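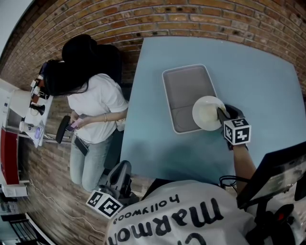
The Drullen serving tray is a one-piece rectangular tray sold for meals eaten away from the kitchen table. I bought two from Trendcombe and have used them daily for seven weeks. The top is gray with a raised white rim, and the surface is split into a large flat section and a smaller one with a shallow circular impression. A round plate does not have to sit squarely on it; mine often ends up overlapping a corner.

Stated load limit is 50 ounces. I put 600 grams of dry rice in a bowl on the flat section, carried it up and down the stairs, and saw no flex. The impression holds a standard mug upright, but a wide soup mug rides on the edge of it and tips.

Cleaning is simple. The inside corner of the rim collects crumbs — a soft brush gets them out. After 40 dishwasher cycles on the top rack there is no warping and one faint scratch.

The base is slick. On a painted tabletop it slides when you cut anything firm. I added stick-on rubber feet, and Drullen should include them.

Trays stack, though they stick together if put away damp. Recommended for light meals, with the feet added.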